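The Shared Sink: A Study of Order in the Student Kitchen

Dec 18, 2018
By Mārtiņš Hunt

The subject of my project is the kitchen sink on our floor and the counter behind it. In October our study group in the Preklow building was asked to choose one small place which many people use, and to find out how its order is kept. I chose the sink because I use it every day and I already had opinions about it.

The building had before a kitchen with old cupboards. The present one was planned by the firm Vasiliauskas. It has a white quartz countertop with a steel sink set under it, and long gray tiles on the wall. At the sink there are two faucets, a tall one and a shorter curved one, and new students often ask which one they should use. My opinion is that both are fine, but the tall one is more comfortable for big pots.
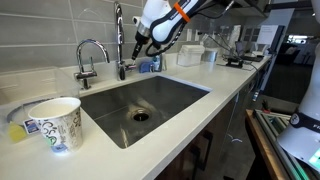

My method was simple. I put a paper form on the kitchen door and asked people to write what disturbed them at the sink. I also made short interviews with 2 neighbors from my corridor. The form stayed there for three weeks. The most frequent complaint was cups. People put a paper cup on the counter, go to answer the phone and forget it. The second complaint was the sponge, which travels. Some persons want it in the basin, others on the edge, and one person wrote that it should live in a drawer, with which I do not agree.

After the interviews I proposed a fixed place for the washing things, at the back of the counter near the tall faucet. The soap should stand there also, so a person can reach both with one hand.

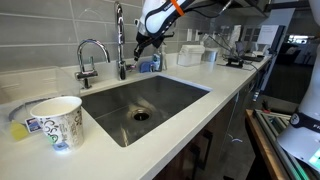
Fig. 2. The blue sponge and the pump bottle of soap at the back of the counter.

The farther part of the counter is a different question. Students like to work there, and laptops come near to the water. I did not include this in my proposal, but I think a rule will be necessary. A shelf from the Nomden catalog, up to 600 mm long, could hold small things, but it must be discussed where to fix it, as drilling in the tiles is not allowed.

I also tried to write instructions for wiping. The rim between the basin and the counter needs more attention than the basin itself, because crumbs are pushed there by the cloth. I recommend to wipe from the wall toward the sink, and the foot of the faucet last.

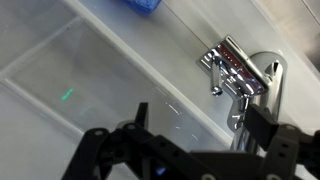
Priit Bite answered, when he read my draft, that a fixed place for the sponge is good but the rule about wiping is too long, and that people will follow one sentence and not four. He would also ask the Skaveck floor, where the kitchen is shared by more students, before calling anything a result.

I have made the instruction shorter after this remark. The new text is: "Wipe toward the sink and put the sponge back." I did not yet ask the Skaveck floor.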